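Reviews > Grippers and end effectors

Trenier parallel gripper on a two-arm bench: a review

We bought a pair of Trenier grippers to replace the Arnik ones we had been using for small electronics work. The job is sorting parts into bins: round circuit boards, switch modules and wire harnesses, picked from a shallow steel tray lined with white paper. Boards are easy. Wires are where most grippers of this size fall down, and that is what I wanted to know about.

Fitting took 41 minutes for the first arm and less for the second. The bolt pattern matched our flange, but the supplied cable is short, and I ended up using an extension from Preltier. The setup software is plain and does what it should. It remembers the opening width and closing force for each part, up to 66 parts, more than we will ever need.

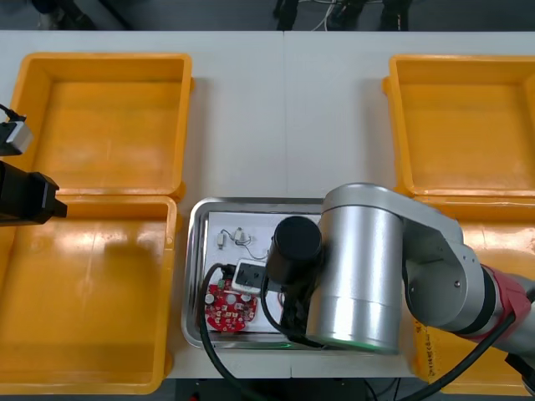

Does it need its own controller?
Any arm controller with a spare serial port will run it, though the Olteanu box makes setting the force limits quicker.

Picking up a round board by its edges was reliable from the first morning. The fingers close evenly and I set the force low without dropping anything. Harnesses were harder. A thin lead lying flat on paper gives the fingers very little to hold, and the default approach height is too cautious. I lowered it by 3 mm and misses became rare. Picking by the connector works better than picking by the wire, if the camera can find the connector.

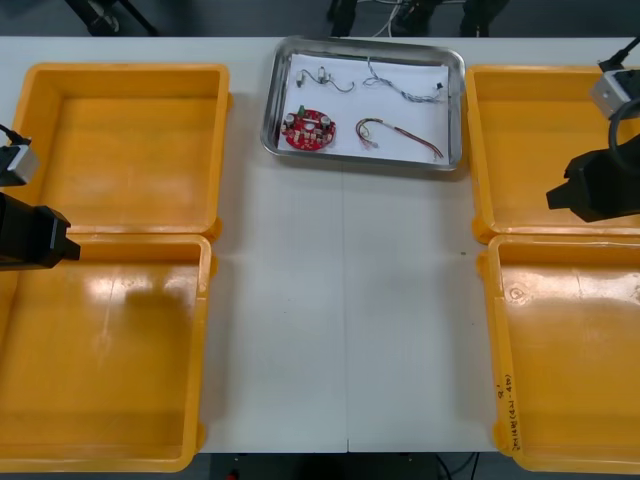

Round red board and three wire harnesses on the paper, with a gripper on either side of the tray.

The Arnik is still quicker to open and close. It is also noisier, and its fingertips wore smooth by December. The Trenier tips look like lasting longer — some 4 months in, ours still grip well. Replacements come in pairs only.

My main complaint is the manual. The section on force settings gives the units once, in a footnote, and the drawing of the mounting plate is too small to read.

Worth the money for boards and connectors. For loose wire alone I would try softer fingertips first.

Filed under: grippers, small parts, two-arm cells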